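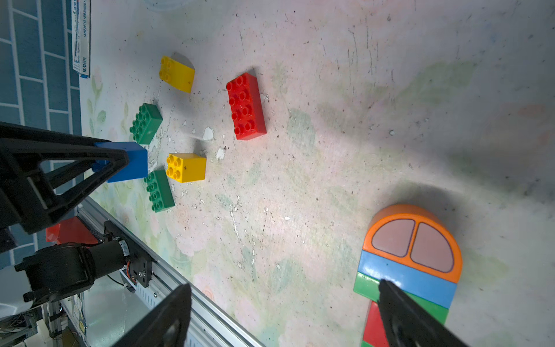

Llinos Mostyn asked that the stair gates go first on the list this time, as the lower one was left until last in October and then got skipped. They are first now.

Gough Street Playgroup – Premises Safety Check
Date: March 2, 2021
Checked by: Aled Bowen
Second signature: Huw Parri
Key: OK / Action / Not checked

1. Stair gates
Upper gate latches on first push: OK
Lower gate latches on first push: Action
Comment: Catches on the carpet strip. You have to lift it a little to get the latch in. Huw will plane the bottom edge or move the strip, whichever is quicker. Until then staff are to check it by hand every time.

2. Exits and escape routes
Front door opens from inside without a key: OK
Side door opens from inside without a key: OK
Corridor clear: Action
Comment: Two folded strollers and a box of paper towels by the side door. Moved during the check. Strollers go under the porch, as on the sign.
Exit signs lit: OK

3. Fire equipment
Extinguisher in the kitchen, gauge in green: OK
Extinguisher in the hall, gauge in green: OK
Fire blanket in place: OK
Smoke alarms tested: OK, all except the one in the boiler closet
Comment: Boiler closet alarm chirps. Battery ordered from Osetti with the light bulbs. Order came to 31 dollars before shipping.

4. Hot water and heating
Water at children's sinks, limit 110°F: OK
Radiator covers fixed to wall: Action
Comment: The cover under the long window has lost a screw at the left and can be pulled out by an adult. I couldn't say whether a child could do it. Treat it as if they can.
Boiler service sticker in date: OK

5. Floors and surfaces
Trip edges on mats: OK
Table tops free of splinters and sharp corners: OK
Table coverings clean and flat: OK
Comment: Printed coverings are showing wear again. Worn is fine, lifted edges are not. If you can get a fingernail under it, tape it down or take it off.

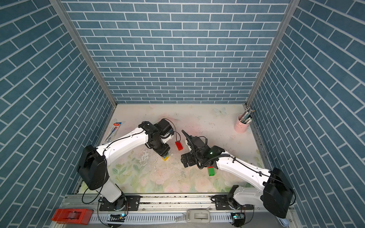 Any covering that has been taped twice in the same spot gets replaced. Berkeck sells it by the roll and Tomos Meredith has the account number.
Wall coverings, loose seams: OK

6. Kitchen
Fridge at 40°F or below: OK
Cleaning products locked away: OK
First aid box complete: Action
Comment: Short of small bandages and one pair of gloves. The eye wash is in date. Inventory sheet inside the lid is the old one, please bin it.

7. Outdoor area
Fence panels firm: OK
Gate bolt: OK
Surface under climbing frame: Action
Comment: Bark is thin at the foot of the slide. Eifion Parri got a price of 142 dollars delivered from the yard in Brirutville, against 138 last time. Go ahead with it. Resurfacing the whole yard was quoted at 1,878 dollars and is on hold.
Sandbox lid: OK – but the hinge needs oil

8. Not checked
Attic hatch. Ladder was out on loan. To be done by Eifion when it comes back.

Actions still open from the last check: lower stair gate, see item 1.

Copy to the office folder and one on the kitchen door.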